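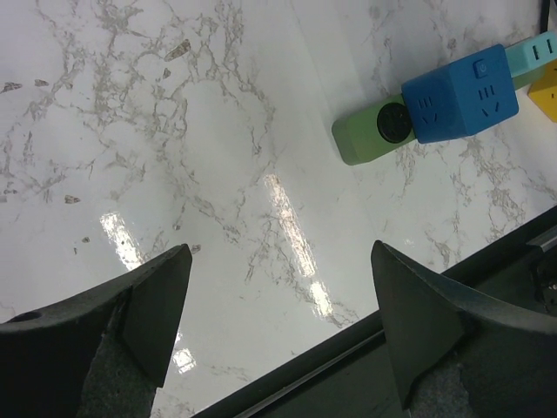
**Wrist camera demos on a glossy benchtop: cull the glare or keep it?**

Posted by workberg_kit

We're collecting teleoperated pick-and-place examples for a small policy, wrist view only, on a white marble-pattern top. 441 episodes so far. Validation loss looks fine, but on the arm the gripper drifts towards the bright streak between the fingers and stalls short of the object. Objects are coloured blocks and a few household bits. Overhead lights are fixed. Do I bin the episodes with strong reflections, mask them, or collect more? Retraining takes most of a Saturday, so I'd like to pick one.

---

**Mirta Sosa**

Don't bin them. The reflection moves with the camera, so over a short approach it correlates with your action labels and the policy learns it as a cue. Removing the worst episodes leaves the milder ones with the same correlation.

Vary the lighting between episodes, not within them. On our Fivus cell we used 3 lighting set-ups, shuffled the order, and recorded until we had 766 episodes. The drift stopped. Also vary the start pose. If every demo begins with the object in the same quadrant, the network can ignore it altogether.

A small foam cube well off to one side of the fingers is a useful start state. The operator has to make a lateral correction before descending, and that correction is what your set is probably short of.

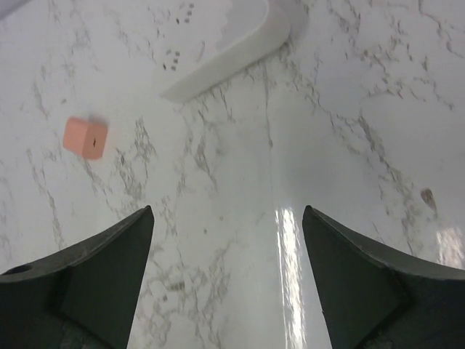
Rundia_tech asked whether a polarising filter would do the same job for less effort. It helps at one angle. Once the wrist rotates, the glare comes back, and you now have a darker picture and longer exposure. We took ours off in May.

Hold out 52 episodes under a lighting set-up that never appears in training. Your current validation split shares its lights with the training split, which would explain the low loss.

---

**caceres_lab**

Just put a matte mat down. Worked for us.

---

**workberg_kit**

The mat is out, as the arm has to run on this surface. Will try the lighting shuffle and the separate holdout.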